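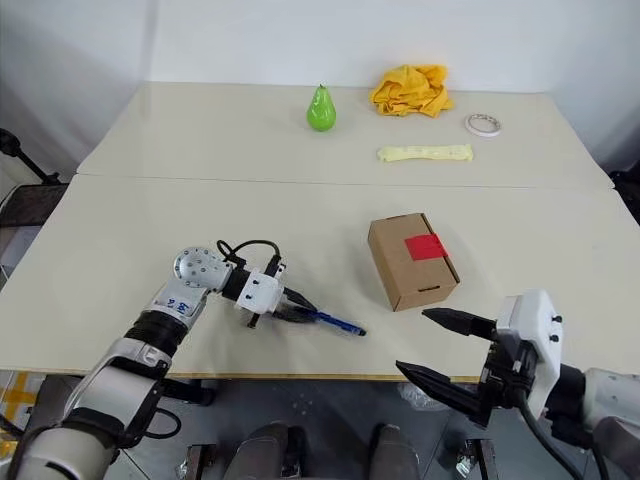 Visit report: Brastura Studios open day, Sornum

Brastura Studios opened its main television site in Sornum to visitors on 4 July 2026. The site is best known for the daily drama serial Villa, now in its second production block of the year. Entry was by timed ticket, and the tour took a little under two hours, with a break between the standing sets and the post-production floor.

Stage A

The larger of the two stages holds the permanent interiors for Villa. The floor area is given as 3420 square metres, including the scene dock. The family house is built as a single composite set: hall, kitchen, dining room and the lower half of a staircase. The upper half stands separately at the far end of the stage, so an actor who leaves the hall by the stairs is picked up on another day in another place. Continuity between the two halves is handled from a printed sheet pinned to the back of each flat.

Walls are on castors and can be taken out in a few minutes. The kitchen has running cold water only. The hob is dead, and food arrives from a preparation room behind the stage on numbered trays. Visitors were allowed to walk through the hall and dining room but had to keep behind a rope in the kitchen, where a set-up for the next working day was already in place.

Lighting is hung from a fixed grid. Most of the lamps were changed to LED units last October, and the guide said the stage is noticeably cooler as a result. Day and night states for every room are stored on the desk, so a change from breakfast to evening takes less time than moving the cameras. Three cameras are normal for dialogue. A fourth is added for weddings, funerals and other full-cast episodes.

Stage B

The second stage is used for swing sets, meaning those needed for a week or less. On the day it held a hospital corridor, a police interview room and part of a restaurant. The corridor has only one finished side. Reverse angles are shot by changing the door signs and moving the chairs. Part of this stage was closed for painting.

Furkell

Brastura's new project is Furkell, a period drama set in a harbour town. It is planned as a run of ten episodes, with exteriors on the coast and interiors on Stage B once the present sets are struck. A costume display in the corridor showed coats, aprons and boots in early stages of ageing. No casting information was given, and questions on the subject were politely declined. Scale models of the customs house and the inn were on show, and these were the most useful part of the display, as they showed which walls will lift out.

Post-production

Episodes of Villa are cut in a row of small rooms on the first floor. A rough assembly is ready on the day after shooting. Sound is done in a single room with a seated area at the back, where a short scene was played first with location sound only, then with footsteps and room tone, then with music. The difference made by the room tone was greater than expected.

Practical notes

Capacity for the day was 300, in groups that were slightly too large for the edit corridor. Bus 204 stops outside the gate. Photography was not allowed on Stage A. The canteen was open but took cards only. Stage floors are hard and uneven near the cable runs, so flat shoes are advised. The next open day is expected in spring, when Furkell should be in production and Stage B may be left out of the tour.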